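Sixty Hours With a Snail on My Shoulder

I wasn't going to write about Niditz again. I know, I know, the last three posts were all Niditz, and at least one of you wrote to ask very politely whether I was ever going back to the farming game. I am, I promise, the turnips are fine. But I finished my second run over the holidays, and there are things rattling around in my head that I didn't have room for the first time, so pour yourself something and settle in.

For anyone who wandered in from a search engine, Niditz is a monster collecting game. You walk around a wet, mossy sort of island, you meet creatures, you talk some of them into coming along, and you have little turn-based scraps with whatever is blocking the road. If you grew up on handheld games with a link cable in your school bag (I did, and mine had tape on it), you already know the shape of it. What you may not know is how slow it is, and I mean that as the nicest thing I can say. It took me an entire evening to leave the first town, partly because of a bakery.

My first time through I played the way I play everything, which is badly and in a hurry. I picked the fire starter because I always pick the fire starter. I ignored every side path. I hit the third tower with a team of four and no healing items and got stuck there for most of a month, and when I finally got past it I was so annoyed that I sort of stomped through the rest of the game with my shoulders up around my ears. I liked it! I wrote nice things about it! But I don't think I really saw it.

So this time I made myself a few rules. I would take the snail, whose name is Grurkus and who I had laughed at on the starter screen the first time. I would talk to every person in every town. And I wouldn't look anything up, which turned out to be the hard one, because my hand just goes to my phone by itself these days.

Let me talk about Grurkus for a minute, because I've become the kind of person who wants to talk about Grurkus at dinner. He's slow. He goes last in nearly every fight for the first ten hours, and his only attack is called Lean, where he leans on the other creature. It does next to nothing. But every time he gets hit he stores a little bit of it up in his shell, and the game never tells you so. There's just a faint hum that gets a touch lower with each hit. I thought my headphones were going. Then somewhere in the marsh, down to a sliver of health, I used Lean out of pure hopelessness and he flattened a thing four levels above us. I yelled. The dog left the room.

After that I rebuilt my entire way of playing around getting hit on purpose, which goes against everything I believe in. I'd send Grurkus out first and let him soak it up, patching him with the cheap leaf poultices, listening for the hum. It made fights long. I'm sure there's a quicker way to do it, and I'm sure there's a video of somebody doing it in a quarter of the time with their eyes closed. I didn't care. There's something very soothing about a snail who gets there in the end.

He changes form, by the way, at a level so late I'd decided he didn't. I won't spoil it except to say that the shell gets a door.

The other big change was talking to everybody. I used to treat people in these games like vending machines, where you press the button and maybe a potion comes out. Most people in Niditz don't give you anything at all. There's a woman at the ferry landing in Dobos who has a different line for every creature you might have out with you, and I stood there like a fool swapping my team in and out to hear them all. She's scared of the moth. She thinks the river otter is somebody's dog. When you bring her Grurkus she says, "Oh, he'll want to sit down," and then for the rest of the game there's a small stool next to her. A stool! I'd gone past that landing thirty times in my first run without stopping.

Dobos is my favorite town now, which I never would have guessed. The first time I thought of it as the annoying one with the stairs. It's built up the side of a hill and the shop is at the very top and the healing house is at the very bottom, and I remember grumbling to myself the entire way up and down. If you go at night, though, the music drops down to just one instrument, something like a squeezebox, and the windows come on one after another as you climb. I took to saving there before bed. I'd play until my eyes got heavy, walk up the stairs, save, and put the thing on the charger.

Now, the collecting. I said I wouldn't do it. I am not a completionist, I have never once in my life filled the book, and I've made my peace with that. There are 200 creatures in Niditz and I ended my first run having met maybe half. This time, because I was poking into every corner anyway, the number just kept creeping up, and when it got into the one hundred eighties I could feel it start to get its hooks in me. You know how it is. You tell yourself you'll just do the coastal ones. Then it's one in the morning and you're walking in circles in a cave in your pajamas.

The last one was Drudo. Those of you who've played will have just made a noise. Drudo is a sort of bell with feet, and he only turns up in the flooded chapel, only when it's raining in the game, and even then only when he feels like it. I had kept to my no-looking-up rule this far, and I didn't even know about the rain part. All I had was the empty space on the page and one old man in the hills saying he'd heard ringing "when the roof was loud." I thought that meant hail. I spent three evenings waiting for hail. There's no hail in this game.

When it clicked I felt like a detective and a complete dunce at the same time. And then of course it still took forever. The game keeps a counter of your encounters on the back of your travel card, and mine read 1498 when I finally heard the ring. Grurkus was out front, as always, and I was so frightened of knocking Drudo out that I did nothing but Lean and hold my breath, having forgotten (of course I had) that the shell was full. He survived with 2 health. I had to put the console down on the couch and walk to the kitchen and back before I could throw the charm.

He came along on the first try. I have no proof of that, you'll have to trust me.

What do you get for filling the book? I was braced for a certificate. I'm going to be a little careful here in case anyone is partway through, but you go back to the first town, to that bakery, and there's somebody sitting inside who wasn't there before, and she asks to see your book, and she goes through it page by page with you. All 200. She has something to say about every single one. It took me the better part of an hour, and I had meant to skim it, and I didn't skim a word.

I do have some gripes, so you don't think I've gone completely soft. The bag is still a mess. Everything goes in one long list in the order you picked it up, and by the end I was scrolling past old boots to find a poultice. The fast travel doesn't open up until after the fifth tower, which is too late for anyone who has a job. The text speed setting resets itself every time you restart, and I've seen people say that was patched, but it wasn't patched on mine. And the fishing is bad. I love fishing in games, I will fish in anything, and I gave up on it by the second pond.

A couple of you asked whether it's a good one for kids. I think so, if they're patient readers. My niece bounced off it in twenty minutes and went back to the one with the go-karts, but she's six and she has places to be. I might try her again next winter.

I haven't started anything new yet. I keep loading up the old save and walking around Dobos a bit. I did buy the little strategy card game that uses the same creatures, and the starter deck didn't have a snail in it, so we're already off on the wrong foot. If anybody knows which pack he's in, please leave me a note underneath. Also tell me who you started with, and whether you ever got the stool.
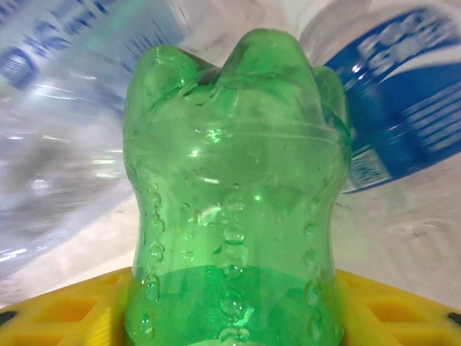
Moth starter here, so no stool for me, but if you walk up to the ferry woman with the moth out she backs away one step every time, and if you keep at it she ends up behind the ticket booth and sells you tickets from there. Grurkus is in the marsh pack, the one with the reeds on the wrapper. I've pulled two of him and no otter, so I'd happily trade. And the text speed thing still happens on mine as well, even after the January update.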